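Hendalel Soft-Grip Finger Pads (pair), with the revised release plate

Part no. 2779. Fits the Henao parallel gripper and the older Breltby kitchen arm with the adapter ring.

If you have been with us for a while, you'll know these pads have had a bit of a history, and we would much sooner tell you about it on the product page than have you dig it out of a forum. The first version held soft foods beautifully. It was the letting go that gave us trouble. A customer running a small test bakery wrote to us in May to say that her arm had opened over the mixer, reported a good drop, and swung away with the butter still stuck to one finger. The next step in her program started the mixer, and the finger was still low enough to be caught by the whisk. She was standing well back, thank goodness, and the damage came to one bent whisk and a scraped pad, but it was a fault and we treated it as one.

We spent a good part of the summer at the bench with butter, cream cheese and soft dough, and learned more about sticky things than we ever expected to. The old software only looked at whether the fingers had opened. It had no idea whether anything had come off them! The revised plate has a small load sensor behind each pad, and the gripper now has to feel the weight leave before it will call the job done.

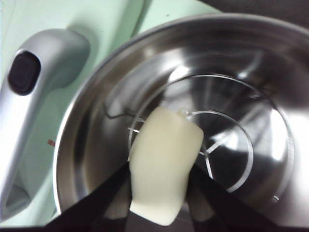
What to do if you own the first version

Please stop using it around any mixer, blender or slicer until the plate is changed. The swap takes 25 minutes with the hex key in the box, and we'll send the plate free if your pads carry a serial ending in 34. Your mixer should also be wired through the arm's stop circuit, so that it can't start while the gripper is inside the bowl. We ought to have said so much more loudly in the first manual, and it is now on page one.

Everyday care

Wash the pads in warm soapy water after every batch and let them dry fully before refitting. Replace them if you see a nick or a tear. If you get a "load not released" alarm, press stop, wait for the arm to settle, and clear the food with a spatula, never with your fingers. Returns are accepted for 30 days, opened or not.

Reader comments

flourpower_jo: Plate arrived quickly and the swap was easy, though I dropped one of the tiny screws down the back of the counter and had to email for another. Alarm went off on my second batch with very soft butter, which I suppose is the idea.

K. in Duluth: Does this work with the Cleltgate controller? Mine is the one with the gray cable.

Hendalel shop: Yes, K., as long as the stop circuit is connected. Do send us a note if the plug doesn't match and we'll find you the right lead.

oldmixerfan: Wish the sensor plate came in the larger size too. Otherwise very happy.

Related items

Adapter ring for Breltby kitchen arm
Spare pads, soft, single
Stop circuit lead for Cleltgate controller
Hex key and screw set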